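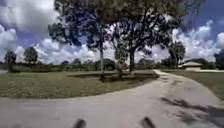

The woman who looks after the grounds at Masanja has mowed the same slopes since 2000. She was hired for one summer, to cover for a man with a bad knee, and he never asked for the job back.

"I didn't know anything about grass," she says. "I knew how to start a mower. They gave me the keys and a map with the sprinkler heads marked on it, and half of them were marked wrong."

6 comments

She grew up in Plinthorpe, where her parents ran a feed store, and she still drives back there to buy seed. She won't name the mix she uses. She will say that most people cut too short and water too often.

"People want it to look like carpet by May. You can do that. Then in August you've got straw, and you call me."

Her days start at 5 a.m. in summer. She walks first and doesn't touch a machine until she has been all the way around. She is looking for downed limbs, soft ground and anything the moles have been up to. Fall is harder work than spring, she says, and October is the month she would skip if she could.

Pine needles are the thing she gets asked about most. Neighbors tell her they ruin the soil. She rakes them off the lawn, piles them under the shrubs and leaves them there.

"I've done that for years and the shrubs are fine. I can't tell you what a lab would say."
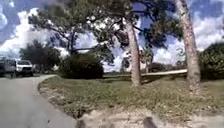
Tall pines, shrubs and open grass beside the road.

She has two mowers, both made by Truvard, and prefers the older one. The newer one has a better seat. The older one she can fix herself — she keeps a box of belts and blades in her garage and has rebuilt the deck on the kitchen table.

Last year Nundent, the company that handles the contract, offered her a desk job scheduling crews. She thought about it for 40 minutes.

"I ate a sandwich and then I called them and said no. It was more money. I'd have been looking at other people's grass on a screen."

She plans to work two more summers. After that she wants to put in a vegetable bed at home, where the yard, she admits, is mostly clover.

Share 40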